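Rundari (TV series)

Rundari is a medical drama television series created by Venla Lindqvist and produced by Ikonen. It follows the staff and patients of a cancer ward in the coastal town of Tresik. The series ran for 2 seasons and 61 episodes.

Premise

The story centers on a night nurse who returns to work on the ward where she was treated for lymphoma as a teenager. Most episodes cover a single shift and open at the evening handover. Patients often stay in the story for several episodes – a few appear in both seasons – and their treatment is shown in something close to real time.

Production

Lindqvist wrote the first drafts while working as a hospital porter. Interiors were filmed in a former school, where the ward set had 200 feet of connected corridor. Two oncology nurses read each script and were present during filming of treatment scenes. 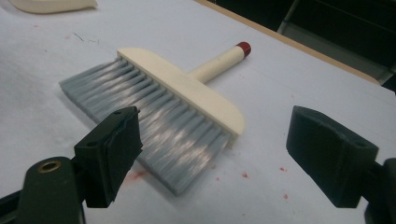 Pudari, no. 61, p. 2

Reception

Reviewers praised the slow pace and the attention given to side effects, fertility and money problems. The magazine Pudari called the first season "patient in every sense" but found the romance between the two surgeons hard to believe. Some viewers objected to the second season finale, in which the outcome of a bone marrow transplant is left open. A petition asking for a third season gathered 2367 signatures.

Categories: Medical drama series | Television shows about cancer | Series set in hospitals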